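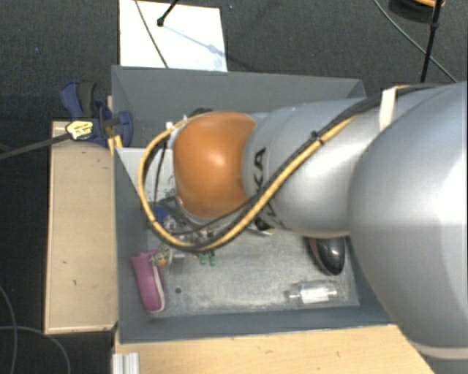 Trondheim, June 19, 2020

3. The bin and the small stuff

Figure 1. The gray bin in its place among the wooden surfaces, with a small whitish block and, to the right, a small dark item with pale yellow and white edges.

I'll start with the bin, as it ended up mattering a lot more than I expected when Parvathi Iyer and I wrote the plan in May. We wanted a plain container with flat sides, in a color that wouldn't fight with the things we put in it. Gray won. Parvathi had argued for white, and I still think she had a point about shadows, but a white block in a white bin is a miserable thing to look for, and we had a whole lot of white blocks.

The sides are tall and flat (see Figure 1), and that changes how a small thing sits. In a shallow tray you can look across from almost anywhere and get the whole floor. In a tall bin you have to come in from above, or nearly so, and anything lying right up against the near wall drops out of view. I noticed this on the first morning, when I lost the same block three times! Margit Eide, who was keeping the notes, started a separate column for "against wall" after that, and I've used her column throughout this section.

The set had 112 items in it, all small enough to close a fist around. I picked most of them out of a drawer of odds and ends, so please don't read any grand theory into the choice. Blocks made up a good share. The rest were oddly shaped bits, plenty of them dark with a lighter rim or edge, and those turned out to be my favorites - against gray you often catch the edge well before you catch the body. We left out anything that would roll on its own. Bautista Orellana did try a few round pieces early on and they all finished up in the corners, where they told us about corners and not much else.

We put the bin down among the wooden surfaces and left it at floor height, over the dark charcoal carpet. I know a lot of people in this area raise everything to waist level. I preferred it low for this part of the study, mostly to keep the contrast between the bin and what's around it the same from one layout to the next. The carpet is darker than the gray of the sides and the wood is nothing like either, so the rim is easy to find in a picture, and I could mark it by hand without squinting.

In all we recorded 186 layouts. For each one, Margit wrote down which items were in the bin and where they lay, using a simple split into wall, corner and open floor. If an item touched two walls it was a corner item, full stop. If it leaned on another item, we went by whichever part was touching the floor. Subbarao Sastry went back over 41 of the layouts from the pictures alone, without Margit's notes in front of him, and where the two of them disagreed it was nearly always over something small and pale lying close to a wall. We kept both labels for those and I come back to them in Section 5.

One more thing about placement: we didn't straighten anything. If a block landed at an angle it stayed at an angle, and if two things ended up nearly hidden behind each other we left them like that too. Benedikt Böttcher would have liked a neater grid - he said so more than once - and his grid layouts are reported separately in Section 4.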